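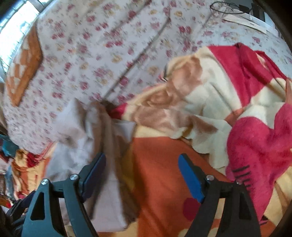
Dear all, thank you for the many answers about fleece and washing temperature. I did not write for two weeks, but I read everything. I want to come back to the question of Ayten, because I have now the same problem at home. On Sunday I took everything from the shelf in the small bedroom and put it on the bed, to decide what stays and what goes. There is the sheet with the little pink and red roses, the orange and cream checkered cloth, the fuzzy blanket with the hot-pink part, and under them more things which I had forgotten that I own. When everything lies together like this you see how different the fabrics are, and also why one rule for folding cannot work for all of them.

On 14 April 2021, Ayten Soylu wrote:
> Hello list,
> I am moving my winter textiles to the storage boxes from
> Grultby (the 52 liter size, with the flat lid). I fold the
> blankets first and put the clothes on top, but the lid does
> not close. My sister says roll everything. My neighbor says
> never roll fleece. Who is right? Also, do you keep printed
> sheets together with fleece? I found small fluff all over
> mine last year and it took a whole evening to remove.
> I have 5 boxes and I do not want to buy one more.
> Ayten

Ayten, I think your sister and your neighbor are both a little bit right. I will tell you how I do it, and the others can correct me.

Blankets with a thick pile I do not roll. I fold them in three along the length, then in half, and then I kneel on them for a moment so that the air goes out. Rolling makes a thick sausage with a lot of empty space on both sides, and in a box with straight walls this space is lost. I tried it with a blanket from Şimşekoğlu that I bought for the guest room, and it needed almost a whole box alone. Folded, it took a little less than half.

Thin cotton things I do roll, but only pillowcases and small cloths. Sheets I fold flat and put at the bottom of the box. If you put them on top of the fleece, they slide into the corners and you must iron them again in fall. Mine have already long creases from lying badly on the shelf, so this year I will be more careful.

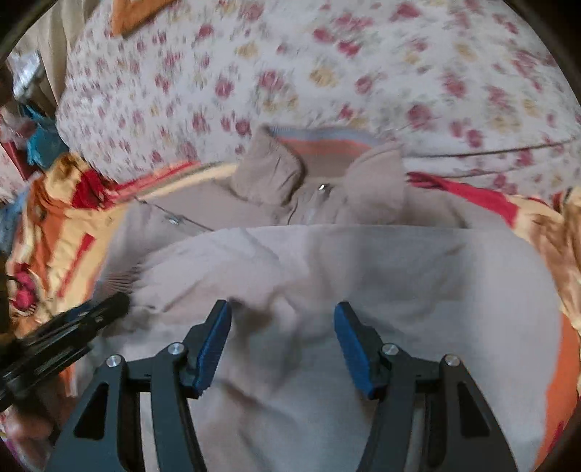 The soft clothes are more difficult. A padded or fleecy piece with ribbed cuffs should not be folded across the cuff, in my opinion. The ribs stretch, and after some months the sleeve hangs open at the wrist. What I do is this: I lay the piece on the bed with the front down, I bring both sleeves to the middle of the back, with the cuffs pointing to the hem and not bent, and only then I fold the body once. It makes a bigger packet than the usual way. I accept this. Before, I folded the sleeves two times to make a nice small square, and I spoiled a good sweater from Flustden like that.

About the fluff: yes, please separate. I use an old pillowcase as a bag for every fleece item and close it with a normal ribbon. Some people on this list (I think it was in July, in the long discussion about moths) said that a plastic bag is better. I do not like plastic for so many months, but I live near the river and my rooms are damp. In a dry apartment maybe it is no problem.

One more thing about the lid. I wrote to the shop in Wokodport where I bought my boxes, and they answered very politely that the lid is made to carry weight from above but not to be pushed from below. So if your lid does not close, do not put books on it, as I did. The clips on one of mine are now broken.

My bed is still full, and I could not yet decide about everything. The orange cloth with the brown shapes is the biggest question. It is too bold for the living room and I never use it, but the colors are so strong that I feel sorry to give it away. It lay on the bed next to the gray-beige piece and made everything else look tired.

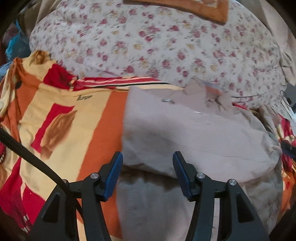 The orange cloth with the striped band, and the crumpled piece beside it.

If somebody knows how to store a printed fabric like this without the folds becoming visible lines, please write to me. I read about rolling it on a cardboard tube with tissue paper between, but I don't know if the tube must be covered first, or if ordinary paper would leave marks. The message in our archive, number 386, speaks only about silk.

Ayten, please tell us also if the lid closes now, and which way you did it in the end.

With kind greetings to everybody, and excuse my long letter.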